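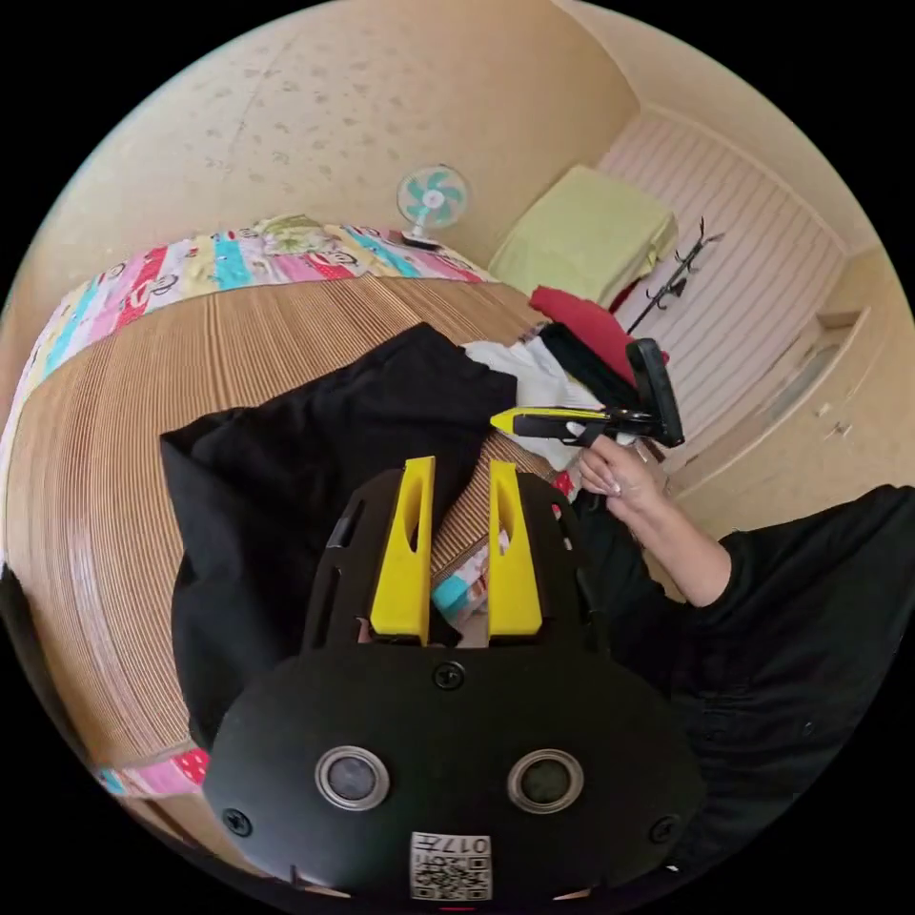 Figure 2. A bed made up for summer: light brown woven mat, patchwork quilt border along the far edge, small floral cushion.

4.2 The mat, the quilt and the cushion

Right, so on to beds, which I have been looking forward to since the kitchen chapter got out of hand. When I started asking people in Cendov how they dress a bed in hot weather, I expected to hear a lot about sheets. I heard almost nothing about sheets. People wanted to talk about mats, and they had strong feelings about them (one man followed me out to the bus stop to finish his point).

The woven mat in Figure 2 is a good one to begin with. It is made of fine ribs set very close together, and that closeness is what my talkers kept coming back to. A mat with wide ribs leaves lines on your legs and catches the hair on your arms. A fine one, they told me, you stop noticing after a night or so. I slept on both sorts during the summer and I'm firmly with the fine-rib people, although I did wake up with a stripy cheek more than once!

The survey side of this is small but I'm fond of it. We collected 2,346 short diary entries from households in Cendov and Zeria, and 1,341 of them mention what was on the bed that day. Benjamín Benítez did the coding with me and we argued for a whole afternoon over whether a mat counts as bedding or as furniture. He said furniture. I said bedding, as it gets changed with the season, and that is how it went into the tables, but his version is in the appendix for anyone who prefers it.

What surprised us both was how seldom the mat turned up alone in the diaries. I had pictured a bare mat and perhaps a pillow, very plain and cool. Instead people kept something bright with it. In Figure 2 it is patchwork, in stripes of pink, turquoise, red, yellow and white with little cartoon motifs printed on it, and there's a floral cushion in pale green and yellow near the top. Nothing matches, and I think it looks cheerful. Several diary keepers wrote about patchwork with real affection, mostly pieces sewn by an aunt or a grandmother from leftovers, and they left it out all year even when it was far too warm to get under. One woman in Zeria only puts hers away in December, when the heavy blankets come down from the wardrobe and there's no room for anything else.

So I have started to think of the summer bed as having a working part and a fond part. The mat does the work. You lie on it, you wipe it with a damp cloth, you roll it up when the weather turns. The quilt or the cushion is there to be looked at, and now and then to be pulled over your feet at four in the morning. I put this to the group at the Herrera reading room and they mostly agreed, except that two of them said the cushion does more work than the mat does (for reading, for leaning on, for the cat).

Making the bed is different too. With a mat on top there is very little to tuck, and 39 of our diary keepers said making the bed takes them no time at all in summer. What they do instead is straighten. The mat gets tugged square to the mattress, the quilt gets folded or pushed back to one side, and the cushion goes wherever it goes. I asked for a demonstration whenever I visited and I never saw the cushion put in the same place by two people in the same house, which made for some lively mornings.

I should say something about cleaning, as this was the topic with the least agreement. Some households wipe the mat every day and some do it when they remember. Drying it in full sun was called essential by one side of a street in Zeria and ruinous by the other. The Maltell notebooks, which I come back to in section 5, have a whole page on it and settle nothing. My own feeling is that shade and a bit of wind is safest, but I have only ever owned one mat and I may just be lucky.

The next section moves down to the floor, and to the rugs people kept telling me were not really rugs.

Comments (3)

rushweaver
Loved this bit. We always put the cushion at the foot end, please add us to the undecided column.

Tamsin P.
Siding with Benítez, a mat is furniture. You wouldn't put it in the washing machine, would you?

oldlinen
Is the page about drying going to be printed in full? My mother swore by shade and I would like to show my sister.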